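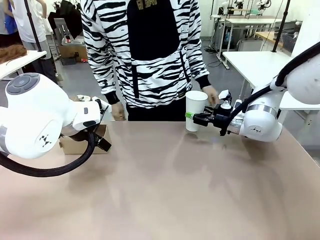
Notice of claim

A notice of claim is a written statement that a person must deliver to a public body before suing it for money damages. It tells the government who has been harmed, what happened, when and where it happened, and what the person is asking for. Many states in the United States require such a notice for injury and property claims against cities, counties, school districts and state agencies. It is also called a tort claim notice or a government claim.

Background

Under the older doctrine of sovereign immunity, a government could not be sued without its consent. Legislatures later gave that consent in limited form through tort claims acts, and most attached conditions to it. The notice requirement is one of the most common. Its stated purposes are to let the public body investigate while records and witnesses are still available, to correct dangerous conditions, and to settle valid claims without a trial.

Contents

The exact contents are set by statute or local rule. A notice usually gives the name and mailing address of the claimant, the date and place of the event, a short account of the facts, the names of any public employees known to be involved, and a description of the injury or loss. Some states require a dollar amount, while others forbid one above a certain level. Many public bodies publish their own form. Courts in some states accept a letter that supplies the same information, and courts in others insist on strict compliance.

Time limits

The period for giving notice is generally much shorter than the period for filing the lawsuit itself. It commonly begins on the date of the injury, although some states count from the date on which the claimant discovered it or should have discovered it. Special rules may apply to children and to adults who lack legal capacity. A claimant who misses the period may in some states ask for permission to file late, and the court will look at the reason for the delay and whether the public body has been harmed by it.

Response and effect

After receiving the notice, the public body may accept the claim, reject it, offer a settlement, or do nothing. In many states silence is treated as a rejection once a fixed period has passed, and the claimant may then go to court. A rejection often starts a second time limit.

Federal claims

Claims against the United States under the Federal Tort Claims Act must first be presented in writing to the responsible agency, generally within two years after the claim accrues. The claim must state a specific sum. State notice rules do not apply to federal civil rights actions brought under 42 U.S.C. § 1983, as the Supreme Court held in Felder v. Casey. A plaintiff who joins state law claims to such an action may still have to show that notice was given for those claims.

See also

Sovereign immunity
Statute of limitations
Tolling
Exhaustion of remedies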